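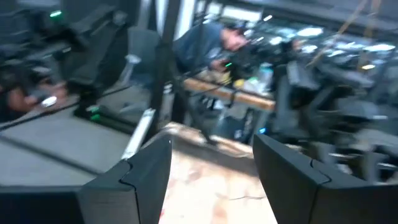 What happened to the rear turret of the Flirby? The recovery crew logged it as missing, and the museum at Bustcombe built its display without one.

The aircraft had come down on a training flight in May, in clear air, with both engines running. The inquiry filled 30 pages and gave the cause as undetermined. Page 9 listed the parts recovered. The turret ring was entered, then struck out in a different ink.

The archivist checked the entry against the squadron ledger. The ledger gave the turret a serial number and a storage bay at Navaratnam, two miles inland. She requested the bay records. They ran for over three years past the crash, and each quarter a clerk had signed for one turret, complete, guns removed.
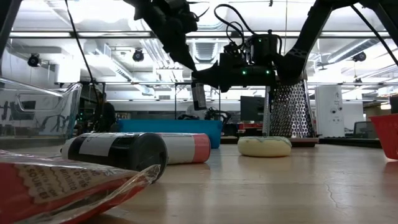
Red package with "annatto" on the label, table, Bustcombe.

She drove to Navaratnam the next morning. The bay door had been welded shut — a clean bead, ground flat and painted. She measured it, wrote down the width, and went to find whoever held the lease.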